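Open day working group, minutes

Brastbridge site, small meeting room, Monday, 4:15 pm start
Chair: Heather Tapsell
Notes: Declan Ruddock
Apologies: two from the Stostwood office, train trouble

1. Last minutes
Agreed. One fix, the sign-up page is run by Trondberg, not by us. Declan to change.

2. Numbers
200 places for the open day in March. 100 gone already, mostly families and the two high schools. Heather wants the rest held back for a week so the evening college people get a shot. Agreed. Waiting list to open after that – no names taken over the phone please.

Groups into the demo room in batches of 32 max, that's the fire limit and it includes staff. Somebody asked if babies count. Yes they count.

3. Simulation demo
Main item, ran long. Declan showed the household task on the big screen, robot's own view from over the shoulders. Two-armed robot, simulated bedroom-type room, chest of drawers out in front with the wooden mannequin on top. Plan is to have visitors pick what the robot should go for and then watch it try. Heather liked it, thought the room is too dark at the back and people in the rear seats won't see much past the door. Declan says lighting can be turned up but then the recordings won't match the older ones. Left as is for the screen, brighter version for the handout. Declan to make both.
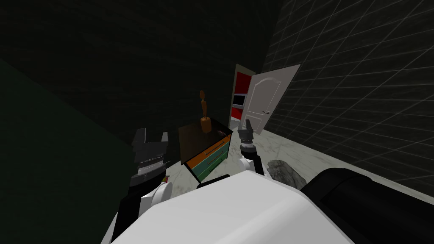
Question from Trondberg on how long one try takes. Depends on the task. Agreed to cap at three minutes and reset, even if it's mid-reach, otherwise the next batch stands in the hallway. Need a visible clock. Heather has one in the store cupboard, needs a battery.

Also agreed to say up front that this is a simulation and the real arms are in the next room. Last year a few people wrote on the feedback cards that they felt tricked. Wording to be on the door and said out loud by whoever is hosting.

Failures – do we show them? Long talk. Yes, leave them in. The kids like it when it misses. Stostwood to be told beforehand so they dont get nervous in front of their guests.

4. Real arm demo
Tomić unit, bench only, barrier stays up all day. No hand-feeding of objects by visitors. Emergency stop to be tested before doors open and again after lunch, initials on the sheet both times.

5. Money
Quote for screen hire and extra cabling came in at 1367. Over what was set aside. Heather to ask for a price without the second projector. If no answer by Thursday we go with the old screen from the lecture hall.

6. AOB
Parking same as before, overflow behind the gym. Coffee ran out early last time, order more. Name badges for hosts, first name only, bigger print.

Actions
Declan – two lighting versions, sign for the door, fix last minutes
Heather – clock battery, new quote, tell Stostwood re failures
Trondberg – hold remaining places, then open wiating list

Closed 5:40 pm. Next meeting same room, same time.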